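3. What people drink from, and how much they think they drank

We came to the question of cup size sideways. The original plan was a plain diary study of water drinking among office workers, and I only started worrying about cups when Mirjam De Smet, reading through the first pages of the diaries, asked me what "one cup" meant. I had no good answer. Some of our people meant a little tumbler, some meant a mug the size of a soup bowl, and a few drank straight from a bottle all day and wrote "one" at the end of it.
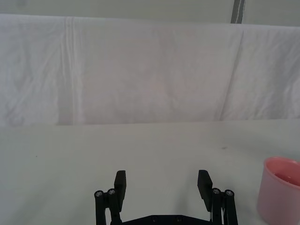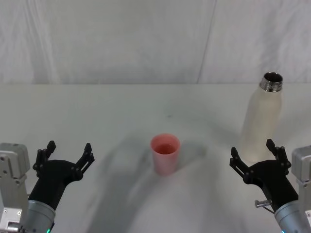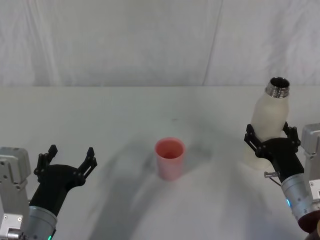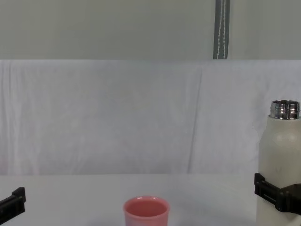 Figure 2. A pink cup on a pale tabletop. A cream-colored bottle also appears in the second, third and fourth pictures.

So we went back and asked. Everybody who had kept a diary got a short form in June with one main question on it: what do you usually drink water from at work? We left the answer box wide open, and I'm glad we did, because the replies were much richer than any checklist I would have written (one person gave us most of a page on why tea mugs ruin the taste of water). Boyang Duan and I sorted the replies separately and then compared notes. We disagreed mostly over travel mugs, which he wanted to put with bottles and I wanted to put with cups. He won that one. A lid changes how people drink – they sip, they carry the thing to meetings, they forget it's there.

In all we had usable diaries from 30 people, each kept for 7 days. That's small, and I wouldn't lean on it for anything about thirst or health in general. What it does let us do is look closely at how people write down a drink.

Cup drinkers logged at the moment of filling. You get up, you go to the sink, you come back and make a mark. Their pages are full of little entries with times next to them, and the times bunch up before lunch and again in the middle of the afternoon. Bottle drinkers logged at the end of the day, often in one go, and several told us they worked backward from how much was left. If they had topped up the bottle halfway through, that refill could vanish from the page completely!

The trouble with cup drinkers is a different one. They remember each trip but not how full the cup was, and hardly any of them finished every cup they poured. Estíbaliz Tejada, who ran the follow-up calls, heard the same story again and again about the half cup that sits by the keyboard until it's time to go home. In the diary it's a whole cup. We tried asking people to mark leftovers and most gave up by the second day, so I've left those marks out of the tables in the next section.

There is also a mixed group that I don't quite know what to do with. They keep a bottle at the desk and pour from it into a cup, and depending on the day they logged one or the other, or both. Kirsten Hallgrímsson suggested treating the bottle as the source and ignoring the cup, and for the main comparison that's what we did. I ran it the other way too and the ordering of the groups stayed the same, though the gap between them got narrower.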